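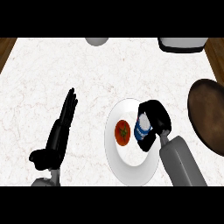
Looking After Stone Benchtops (and the Rest of the Kitchen While You're At It)

Posted Jul 4, 2018

Marble is a lovely material with the constitution of a Victorian poet. It has been sitting in the ground for longer than anyone can usefully imagine, and then you put half a lemon on it and it never recovers. We have had ours for nine years. It came with the house, along with a range hood that hums in B flat and a drawer that opens only in dry weather.

Etches and stains

People mix these up and then buy the wrong bottle. A stain is something that has soaked in: oil, red wine, beetroot, tea. It is darker than the stone around it. An etch is where acid has eaten the polish, and it looks like a dull, pale ring that you keep trying to wipe off. Vinegar, tomato, orange juice and most bathroom sprays will all do it, some of them before you've found the cloth.

Cleaning an etch does nothing whatsoever. Light ones can be improved with a marble polishing powder, a damp rag and more elbow than you were planning to use. Deep ones need a stone restorer, or a fruit bowl placed with confidence.

Everyday wiping

Warm water, a few drops of plain dishwashing liquid, a soft cloth, then a second cloth to dry it. I was once given a bottle of Iltard stone spray that smelled like an expensive hotel lobby, and after two weeks the bench looked exactly as it had before, only more expensive. Washing-up liquid does leave a film if you're heavy-handed, so go over it with clean water now and then.

Never vinegar. I know your aunt uses vinegar on everything. Let her use it on the kettle.

Getting oil out

Mix bicarb soda and water to the thickness of peanut butter. Spread it over the mark, cover with cling wrap, tape the edges down and leave it for a day. Take the wrap off and let the paste dry out completely, then lift it with a plastic scraper. You may have to do it again. An old butter stain near our stove took three goes and is now merely a colour I've grown fond of.

The water test

Put a spoonful of water on the stone and go and do something else for 15 minutes. If there's a dark patch when you wipe it up, the bench wants resealing. I do ours every September, when the windows can be open all day without anybody complaining. Wipe the sealer on thinly, and buff off the excess before it dries – dried sealer has to be seen to be believed, and you will be seeing it for some time.

Sealing slows stains down. It has no effect on etching, whatever the label implies in its cheerful italics.

Plates, pots and other weapons

Run a finger around the underside of your crockery. A lot of plates have an unglazed foot ring that works like fine sandpaper if you slide them along the bench. Lift them, or rub the ring smooth with a bit of wet-and-dry paper. Cast iron goes on a trivet. So does the coffee plunger.

Where timber meets stone

Crumbs live in this join, and so does water. Get in with an old toothbrush, dry it well, and keep an eye on the silicone. If it has gone black or started peeling, cut it out and run a new bead. Masking tape either side gives you a straight line. Pull the tape while the silicone is still wet, and don't answer the phone.

Bare timber edges like a wipe of food-safe mineral oil a couple of times a year. Olive oil goes rancid, and your kitchen will smell like the back of a chip shop. Hang the oily rags outside to dry flat before you bin them.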